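Still July, and still too warm in the office to think after lunch. I want to write down today before I forget the order of it.

In the morning I worked on the rule list for the two-hand tasks. We have 20 rules now, and I believe 10 would be better. Erik wrote most of the old ones in the winter, and many say the same thing with different words. "Keep a safe distance" is there three times, and none of the three says what distance, or from what. I took out two and rewrote the third. It now says that an episode must begin with both hands open, clear of every object, and held still until the start signal is given. I am quite proud of this sentence. It took me one hour and a dictionary.

Then I went through start positions for the kitchen set, the one we call Tiltarach. My rule for myself is to look at each one slowly, also when they are boring. The breakfast plate is the one I use most, with the pepper and the croissant together in the middle and one black hand waiting on each side.
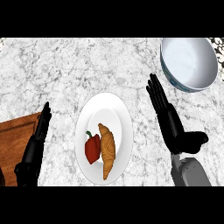

Kathleen McGrath thinks my rule is still too weak, and that "clear of every object" should have a number behind it, because two reviewers will never agree on the word clear. She would also like a rule for the end of the episode, as strict as the one for the beginning. In her opinion people write beautiful start conditions and then let the arms finish wherever they like.

I had no good answer. I wrote both things in the margin and said I will try a version with a number tomorrow. It is a little annoying when a person is right before coffee.

After that, Ondcombe. They want our list as an attachment to theirs, and their document has 533 lines. I read until line 90 or so and my eyes gave up. They write "shall" for everything, even for file names. Geraghty uses "should" for everything, so between them I don't know what is an order and what is a wish. I made a small note at the top of ours: "must" means the episode is rejected, "should" means the reviewer writes a comment.

Home at seven. I forgot to buy bread again.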